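Derkaton

Derkaton is a two-arm tabletop robot built in a shared workshop in Loltden. It was put together from secondhand parts and is used mainly for practice in picking up and placing small objects. The name also covers the control software written for it, which is kept separately under the title Zesden.

Construction

Each arm ends in a two-finger gripper with textured pads on the inner faces. A small camera is fixed close to the gripper. The fingers open to 90 millimeters. The build took 318 hours of bench time, much of it spent on wiring, and the first set of finger pads was replaced after 600 grips.

Number puzzle task

The best-known task uses a children's puzzle in which number tiles are paired with picture or dot tiles in a shallow tray. The tiles are small and lie flat, so a finger that comes down too high closes on nothing and one that comes down too low presses into the table.

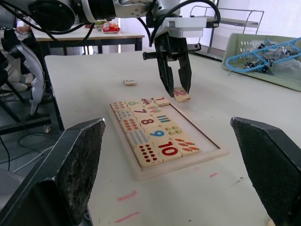
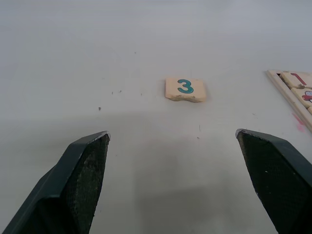
Number tiles and the puzzle tray on the white work table, seen from cameras near the grippers.

Tiles may be placed by either arm. A run is counted as complete when every recess in the tray is filled. A tile dropped outside the tray may be picked up again, with 2 further attempts allowed.

Later changes

The Georgiev mount, a stiffer camera bracket, was added in July. Older recordings made with the first bracket are still kept with the Zesden files.

See also: Robot end effector; Pick-and-place; Makerspace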